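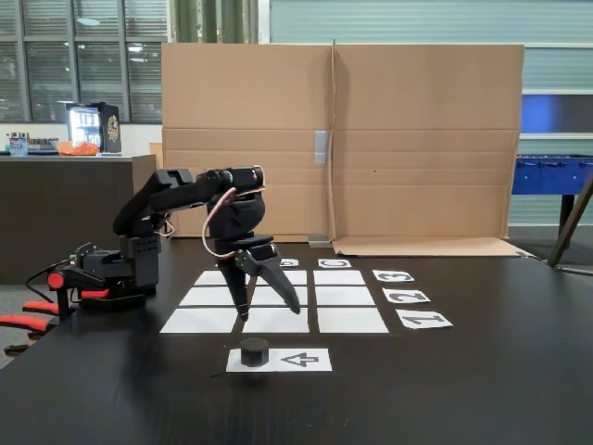 3 min read

Zakhar Didenko started quilting in 2000, when his aunt left him a sewing machine and two boxes of shirt fabric. He now designs patterns under the name Plullell and teaches hand piecing at the Elside fabric store.

His newest pattern, Filley, is a lap quilt made entirely from old shirts. It has 198 patches, all cut from the same template.

"I wanted people to cut one shape and get good at it," he said. "If you have to switch templates every ten minutes, you make mistakes."

Didenko washes every shirt before cutting, even the ones that look clean. He takes off the collars and cuffs first, then opens the side seams so the back lies flat. The back panel gives the most usable cloth. He saves the plackets for bindings, though he admits most of them are still in a drawer.

Asked about stretch, he said beginners worry about it too much. "A dress shirt is a woven fabric. Press it, starch it, and let it cool before you pick it up. If it still moves around on you, starch it again."

He marks seam lines on the back with a hard pencil and sews with a single strand of cotton thread. Each seam starts and ends with a backstitch. He presses to one side, toward the darker patch, and leaves the ironing until a full row is done.

The quilting itself he does in a plain crosshatch. He tried feathers on an earlier quilt, Zawadzka, and picked them out after two evenings.

"The stripes were already busy. You couldn't see the feathers, and my hand hurt."

His class at Elside starts again in November. Students should bring three shirts, small scissors and a thimble that fits. He would also like them to bring the buttons, which he keeps in jars by color.

Last updated: November

Recent posts
Choosing a Thimble
Binding Corners by Hand
What to Do With Shirt Pockets
Storing Batting in a Small Room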